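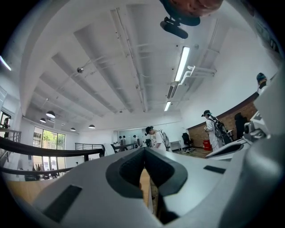 Saimi Heiskanen wrote:
> Lovely to see the hand-held one moving along so quickly. Three things
> before I cut into my own parts, though.
>
> First, how much of the camera's view do you end up giving away to the
> gripper itself? Mine is going to be worse than yours, I suspect,
> because I want the lens further back, and I don't know when to start
> worrying.
>
> Second, you said the jaw lining was the part you redid most often.
> Did you glue it or trap it? I glued mine and it peels at the narrow
> end after an evening.
>
> Third, weight. I can hold mine for ten minutes and then my wrist
> starts complaining. Peiyu says I'm being feeble.
>
> Saimi

Hi Saimi, hi all,

You're not being feeble! Ten minutes is a long time with your elbow out. I'll take these out of order because the weight one has been my whole month and I'm a bit pleased with it.

Weight first, then. The version I took to the open evening last summer was 693 grams with the camera on and the cable hanging off. Moving the battery to a belt pouch didn't count towards that (it was already on the belt), so all the saving had to come out of the body. I thinned the walls and got to 647, which felt like a lot of printing for not much. Then Zeyu Liao picked it up, turned it over and asked why the handle was solid. I had no answer. It had been solid in the first drawing and I'd carried it through every one after that. Hollow handle with two ribs inside, 601 grams, and it balances better too because the lost weight was all at the back of the palm. If you only do one thing, look at your handle.

Now the view. I give away nearly the entire lower half and I've stopped minding. The light grey body curves right across the bottom, with the dark notch in the middle, and everything that isn't gripper is above that. I used to think of it as wasted picture. What changed my mind was trying to label recordings from the earlier mount, where the camera sat up high and the body was only just in view - I kept losing track of where the jaw was compared with the thing I was reaching for. With the notch always in the same spot you can check straight away that the camera hasn't shifted between one session and the next. I lay the first still of a new recording over the first still of the old one and flick between them. If the edges of the V jump, I go and find the screwdriver.

So Saimi, I wouldn't start worrying until the gripper hides the tips of the fingers. If you can see those and the point where they meet the object, you're fine. If your lens goes further back, try raising it by a centimetre before you touch the angle. I did it the other way round and ended up with a beautiful view of the workshop ceiling and both strip lights.

On that subject, do lock your exposure. The wide lens takes in everything, and when you tilt up towards a bright fluorescent tube the camera decides the whole world is too bright and turns the inside of the jaw to soot. I had one recording of 1855 frames where the useful part was in there somewhere and I could barely make it out. I now set it by hand with the gripper pointed at the bench, check it once against the window, and leave it alone. The dark charcoal lining swallows light anyway, so err on the bright side.

The lining! Trapped, not glued, and I'm never going back. I tried two glues and a double-sided tape. They all let go at exactly the place you describe, down in the narrow end, and I think it's simply that the rubber is being pushed into the slot every time you close on something fat. What I do now:

Cut the lining a little long at the bottom.
Leave a lip in the body for it to tuck under.
Score the back of the rubber at the fold so it bends without springing.
Push it in with something blunt (a lolly stick is perfect).
Leave it overnight before you grip anything.

The texture matters less than I expected. Ruan Mtshali cut me a smooth one and a rough one and I honestly struggled to feel a difference on mugs and boxes. The rough one is kinder to paper bags, so that's what stayed in.

One thing you didn't ask about, but I'll say it because it cost me a Tekdale bearing and most of a Saturday. Check the little joint on the finger linkage for side play before you record anything. Hold the body still and try to waggle the finger left and right. If it moves, it'll move more by the end of the session, and your opening width readings will wander along with it. I put in a thin washer and that was enough for mine. Xuelian Dai went further and reamed the hole out for a proper bush, and hers is lovely and stiff, but she has a reamer and I have a drawer full of washers.

Still to do on my side: the thumb trigger has a gritty spot in the middle of its travel, and the cable clip at the wrist needs to be bigger because it only just takes the plug. I'd also like to try a softer return spring. The present one is fine for me and too strong for anyone with small hands, and I do want other people at the bench to be able to use this without a grumble.

I'll put the hollow handle files in the shared folder, in the one called Fajardo (ignore the older Colari folder, those are the solid ones and the screw spacing is different). If anybody prints one before July, please tell me what you printed it in and whether the ribs came out clean - mine needed a slower first layer and I'd like to know if that's my printer or the drawing.

Saimi, send a still from yours when the camera's on, even if it's only taped in place. I'd love to see what the longer setback looks like.

Cheers,
Peiyu (feeble wrists also)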